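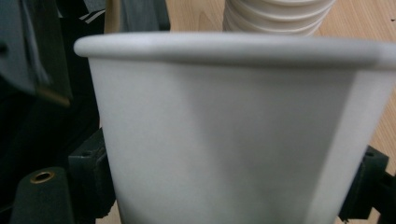 Chez Drotik, le café se prend désormais dans du papier. Les tasses de 1983 ont pris leur retraite dans un carton, et on me tend un gobelet blanc, sans le moindre logo - l'élégance administrative. J'en utilise 2 par jour, soit plus de 400 par an. Ma grand-mère a gardé le même bol toute sa vie.
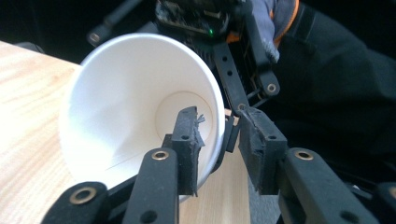
Leilani Montoya
11/2/19

Couché sur le bois clair de la table, il montre son fond et sa petite couture. Je voulais y planter du basilic. Miroslava m'a rappelé le sort du précédent basilic. On verra en mars.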